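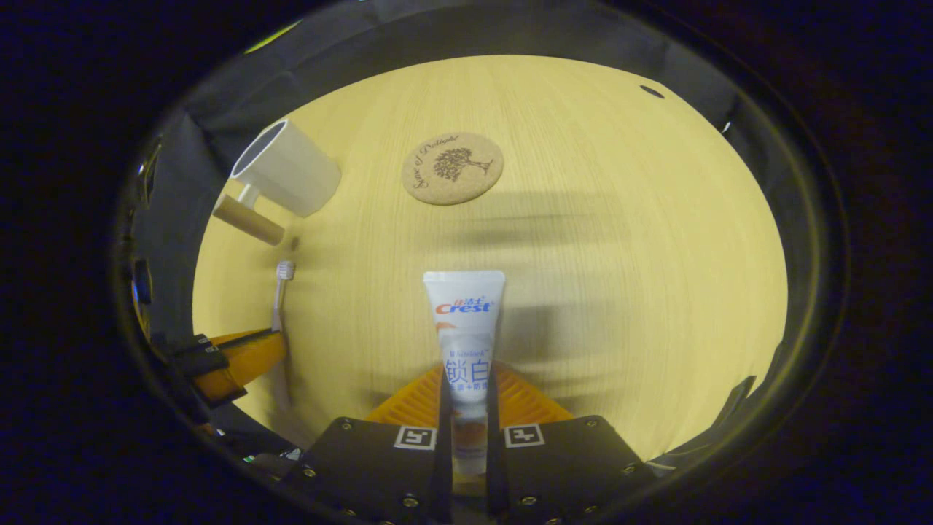

The jaw width fault on Rornura hand-held grippers affects recordings made with fingers from the first production batch. On those fingers the adhesive under the marker plate can creep, so the marker shifts on the finger and the software works out the wrong distance between the two. The error matters most with soft objects. A toothpaste tube held upright between the fingers, with a square marker on each finger near the inner edge, is a typical case: the width recorded at the moment of the squeeze is the width the robot arm will later try to reproduce, and if it is too small the arm keeps closing. The answers on this page are for sites that record with the Rornura or run policies trained on its recordings. Last updated 01/06/2025.

What went wrong?

A policy trained on the Toma bathroom task set was running on a fixed arm at our test site. The task was to pick up a toothpaste tube and hold it while the other arm took a toothbrush out of its cup. The first arm closed on the tube and did not stop where it should have. The tube split along the bottom seam and the fingers kept closing until the force limit tripped. The operator pressed the stop button and cleared the table.

We first suspected the arm controller. The log showed that the arm had gone to the width the policy asked for, within its normal tolerance. We then went back to the training recordings and found many of them reporting a jaw width smaller than the tube could possibly have been. From there it was a short step to the marker plates.

Was anyone hurt?

No. The operator was behind the guard line. We are treating it as a safety matter anyway, as the same policy could have been running at a site where people hand objects to the arm.

How large is the error?

The worst finger pair we measured was off by 3 mm. Most were off by less than that. On a rigid cup the difference goes unnoticed, as the pads stop against the wall of the cup and the arm stalls at low force. On a tube, a sponge or a paper carton there is nothing to stop against, and the arm follows the number it was given.

The error always went the same way in the pairs we checked. The plates crept inward, toward the object, and the recorded width came out too small. We don't know yet whether a plate can creep outward, and you should not assume it can't.

Which recordings are affected?

We checked all 749 recordings in the Toma bathroom set against a fixed reference object. Of these, 160 were outside tolerance and have been withdrawn. If you downloaded the set before the date at the top of this page, delete your copy and download it again. The withdrawn recordings are listed in the release notes by recording name.

Recordings you made yourself are not covered by our check. See the test further down.

How do I know if my fingers are from the first batch?

Look at the back of the finger, on the side away from the pad. First batch fingers have no batch letter. Later ones have a letter stamped next to the lower screw hole. If the finger has been resurfaced or the stamp is hard to read, treat it as first batch.

The color and shape of the pad tell you nothing about the batch. Pads are made by Fovamell and are replaced far more often than the fingers, so a new pad may well be sitting on an old finger.

How do I test a gripper?

Close the jaws on the gauge block that came in the case and hold the trigger steady. Read the width in the recorder window. Open fully, close again and take a second reading. If either one is off the block size by more than 1 mm, take the gripper out of service.

Do the test after the gripper has been in use for a while, under your normal lighting. A finger that passes first thing in the morning can fail by the afternoon. Cornel Jitaru, who runs hardware support at Grorurero, found that the creep gets worse with warmth and partly recovers overnight. Our own routine inspection missed it for that reason. It was done at the start of the shift, with cold grippers straight out of the case.

Test both grippers if you record with a pair.

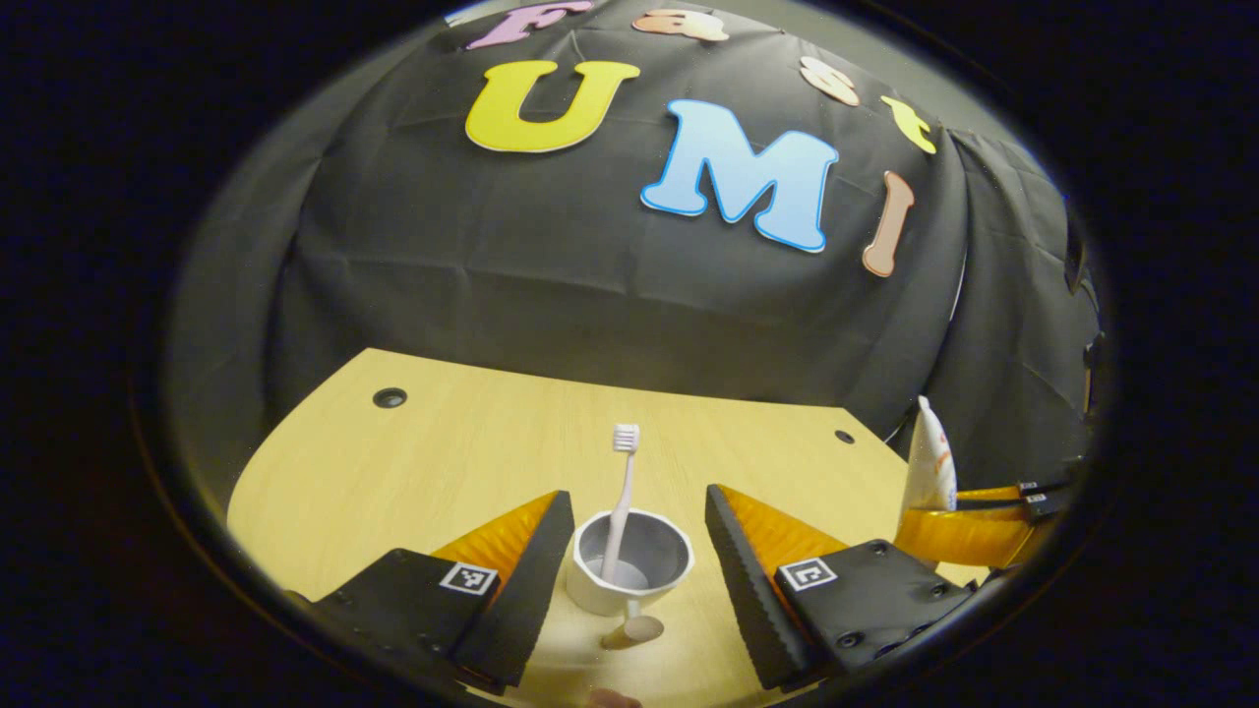
In two-handed tasks one gripper can be fine while the other is well out, and nothing in the recording will look odd when you play it back. The video shows a good grasp. Only the width channel is wrong.

Can I fix the marker plate myself?

Please don't re-glue it. We had one site try this with a fast-setting glue and the plate ended up slightly rotated, which gave a worse error than before and took longer to find. Replacement fingers have the plate held by screws and are free for every first batch serial number.

Replacing a finger takes a few minutes:

Switch the gripper off and remove the battery.
Open the jaws fully and undo the screws on the outside of the finger.
Lift the finger off its carrier. Keep the pad if it is in good condition.
Fit the new finger, tighten the screws evenly and refit the pad.
Run the calibration from the recorder menu, then the gauge block test.

Do not skip the calibration. The new plates are seated a little deeper than the old ones and the stored values will be wrong for them.

Can I correct old recordings instead of throwing them away?

Sometimes. If the session includes a clip where the jaws close fully with nothing between them, the recorded width at that point should be zero, and whatever it shows is your offset. We have a script that applies this across a session. It assumes the offset stayed the same from start to finish, and with warm grippers it may not have. We only trust it for short sessions, and we did not use it to bring back any of the withdrawn recordings.

I have a policy trained on the old set. Can I keep running it?

Not on soft objects, and not with anyone inside the guard line. Retrain on the new set first. If you have to run the old policy in the meantime, lower the closing force limit on the arm and keep a hand on the stop button. The limit does not correct the fault — it only reduces how hard the arm squeezes before it gives up.

Why didn't the force limit stop the arm sooner?

It was set for rigid objects. The tube gave way below the limit, so as far as the controller was concerned everything was normal until the fingers were nearly touching. We now ship a lower default for the bathroom and kitchen tasks. The change also means the arm sometimes drops a full bottle. We have had two complaints about that and are looking at setting the limit per object.

Is there a pinch risk for the person holding the gripper?

The fault does not move the jaws. On the hand-held unit they go where the trigger puts them, whatever the software thinks the width is. Ordinary care still applies: keep your free hand away from the pads when you straighten an object on the table, and let go of the trigger first.

What has changed in the recorder software?

It now asks for a gauge block reading at the start of a session and again at the end. If the two differ by more than the tolerance, the session is saved but marked as failed and it won't upload. You can't turn this off. It will also warn you if the width falls below the smallest size entered for the object in the task list, which would have caught the tube recordings on the day they were made.

How do I get replacement fingers?

Send the serial number of the gripper and the number of fingers you need to Grorurero hardware support through the contact form. Left and right fingers are different parts, so say which. You do not need to return the old ones. Cut through the marker before you throw them out so they can't be fitted again by mistake.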